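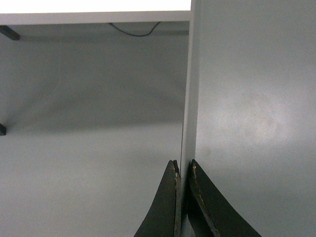
Gray panel with its light gray edge strip.

Clallstead Residents' Forum > Buildings and Fittings > Replacement of shared kitchen panels

Posted by: estrella_house_office
The management office of Estrella House invites comments on the proposed replacement of the cupboard panels in the shared kitchens. The present panels were fitted when the building was converted, and the office has received a number of reports of edge strips lifting near the sinks. Two options are under review. Option A is full replacement with new gray panels from Pamano, with the edging applied at the workshop. Option B is repair of the existing panels, with new edging applied on site. The budget set aside for this work is $3,000 per kitchen. Comments will be accepted until the end of November.

Posted by: northstair_tenant
Thank you for opening this to residents. I wish to record my support for Option A. The second-floor kitchen has had its edging glued back twice, and on both occasions it came away again beside the dishwasher. Once water has reached the core of a panel, the core swells and the new strip has no flat surface to hold to.

Posted by: quietlanding
I respectfully disagree with the above. The difficulty described concerns the panels on either side of the dishwasher. The wall cupboards and the tall cupboards are sound. Residents should not be asked to accept the removal of serviceable panels in order to correct a fault in a few of them. I would ask the office to state how many panels have been reported.

Posted by: estrella_house_office
In reply to quietlanding: there are 466 panels in the shared kitchens, counting doors and end panels. Faults have been reported on 60 of them. The office has not inspected the remainder and therefore cannot confirm their condition.

Posted by: quietlanding
I am grateful for the figures. They appear to me to favor Option B. I would add that an inspection should come before any decision, whichever option is preferred.

Posted by: formerjoiner
I worked in cabinet shops for 30 years and offer the following for consideration. Edging applied in a workshop is pressed on by machine at a steady heat and is generally more durable than edging applied with an iron. That said, a careful fitter can obtain a good result on site provided the old glue is fully removed and the edge is dry. Most of the failed repairs I have been asked to examine were glued over the old adhesive.

The office should also ask what thickness of strip is being quoted. A thin strip chips at the corners. A thicker strip costs more but tolerates knocks from pans and vacuum cleaners.

Posted by: northstair_tenant
With respect to formerjoiner, the phrase "a careful fitter" carries a good deal of weight in that paragraph. The previous two repairs were described to residents as careful.

Posted by: flulia_court_rep
Residents of Flulia Court were consulted on a similar matter. We chose repair, and the work was satisfactory in the upper kitchens. In the basement kitchen it was not, and those panels were later replaced. The new gray did not match the old gray, and several residents have remarked on this since. I would advise asking for a sample and holding it against an existing door in daylight before any order is placed.

Posted by: quietlanding
The point about color is a fair one. I would be content with replacement of the base cupboards only, as a complete run, with the wall cupboards left as they are. A slight difference between upper and lower cupboards is less noticeable than one between neighboring doors.

Posted by: northstair_tenant
I could accept that arrangement if the end panels by the dishwashers are included. I remain of the view that Option B as written should be withdrawn.

Posted by: estrella_house_office
The office will request a revised quotation from Pamano covering base cupboards and end panels, with the strip thickness stated, and will ask for a sample. An inspection of the unreported panels will be arranged. Residents are asked to clear the fronts of the base cupboards by 9 a.m. on the day notified to their floor.

Posted by: formerjoiner
Please ask also for a spare roll of the edging to be left with the building. Matching it later is seldom possible.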